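How to run a laundry pickup task with a student robotics club (and when not to)

By Lionel Horrocks

Every year a club member finds a video of a robot folding a towel and asks why we can't do that. I've coached the Conneely robotics club long enough to have a standard answer, and the answer is that we can't fold a towel. We can, on a good afternoon, get hold of a shirt. This page covers the getting hold of. If you want folding, look elsewhere and check how many cuts there are in the video.

I'm writing for coaches and older students who already have an arm that moves when told to. Wiring, safety stops and the rest of setup are on our other pages, and I'm assuming you've read them. Keep the stop button with a person, and keep that person off their phone.

Before you start

You need one piece of clothing, one place to put it, and a notebook. Pick clothing that you'd be fine throwing away. We use soft, plain stuff with no zippers. Avoid anything with a drawstring unless you enjoy untangling.

Skip the object detection package for the first session. I know it came with the kit. Students will spend three hours drawing boxes around a sock and go home having moved nothing. Drive the arm by hand first. Joscha Voß, who helps with our code, disagrees with me about this and has written a long message saying so, and he may be right for his students. Mine learn more from twenty bad grabs.

Step 1. Decide what counts as a grab

Write it down before anyone touches a controller. Ours reads: cloth leaves the surface, stays up for a slow count of three, and the person driving didn't shake it loose on purpose. Ours used to say "picks up the shirt," and a student argued for most of a practice that dragging was a kind of picking up.

If your club competes, copy the wording from the rule sheet exactly. The Cuker Challenge sheet we worked from pays 34 points for a lift and 80 for a lift plus a drop in the bin. That gap tells you where the judges think the hard part is. I think they have it backward, and I've told them.

Step 2. Practice the approach and nothing else

Bring the hand in slowly from one side. Stop just short of the cloth. Back out. Do it again until the driver can do it without talking.

New drivers come straight down from above because that's how the claw machine at the mall works. It works about as well as the claw machine at the mall. Coming down flat presses the cloth into whatever is under it, and then you're squeezing a pancake.
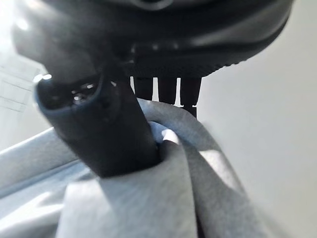
Folds are where you should aim. A flat patch of knit gives the fingers nothing to close on, and a driver who goes for the middle of the shirt every time will blame the motors every time. Look for a loop or a raised edge and get a finger well down into it, the way the dark finger here has its tip buried in the gathered gray cloth with a band of fabric wrapped over its lower end. Then wait. Most of our students close the hand too early, before the finger is in deep enough to matter.

A word about camera views close to the hand. They're useful for this step and misleading for nearly everything else. Up close, every attempt looks like a success. I've had students cheer at the wrist feed while the rest of us, looking at the couch, could see the shirt lying there. Make the call from the wider view or with your own eyes.

Step 3. Close, wait, lift

Close the hand at the slowest speed you have. Count to three. Lift a few inches straight up and stop again. If the cloth slides, put it down and start over from Step 2. Don't chase it. Chasing is how you end up with the arm jammed behind a cushion and a student explaining that it was going fine.

Log every try, including the ones the driver wants to call practice. We use four columns:

Driver
Where they aimed
Held for the count (yes or no)
One sentence on why

The last column is the only one I read carefully. "Slipped" is not a sentence. Afroza Bandara wrote "I went for the sleeve and it was folded under so I was lifting the whole shirt by the part that was stuck," and that was worth more than the previous two pages put together.

Step 4. Move it to a harder place

Once drivers can lift from a table, change the furniture. Couches are worse than tables in every way that matters. The seat gives, the back gets in the way, and the clothes slump into shapes you didn't plan for. They're also where shirts live in real houses, so if your club is going to claim it built a helper for the home, this is the test.

Change one thing at a time. New couch, same shirt. Then same couch, new shirt. Clubs that change both will learn that it got harder.

Below are my notes from our own go at this step, pasted in from the club log with the grumbling left in.

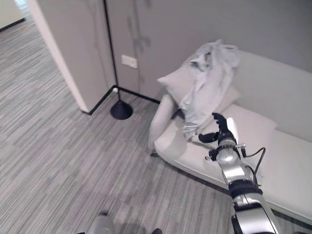
CONNEELY, August

White couch, gray pillow, blue-gray garment bunched up over the pillow and hanging down onto the seat. I asked Vasanthi Mollah to tell me where she'd aim before she drove. She said the top of the pile because it was the tallest. I said the top was up against the wall and she'd have very little room to close. She said the bottom was flat. We were both right, and we spent ten minutes on it, which I don't regret.

What I'd have every driver do here is look at the pillow first. Cloth draped over a cushion is really two soft things, and the hand doesn't care which one it gets. Come in low, across the seat, and work up the front of the garment to the first decent fold. Watch any cable that loops out from the wrist. It needs more space than the hand does, and it will find an armrest if there's one to find.

Zdenka Stan asked whether we could call this "autonomous" on the poster if a person only drove the first half. No.

Step 5. Only now, automate something

Choose the dullest piece. For us that's the slow close and the short lift, since every driver does them the same way once they've been nagged enough. Let a student keep choosing the fold. Run the scripted version against the hand-driven log from Step 3, same shirt, same couch, and compare the yes column.

If the script does worse, leave it in the notebook and say so at the presentation. Judges ask about it, and students who have the pages in front of them can answer.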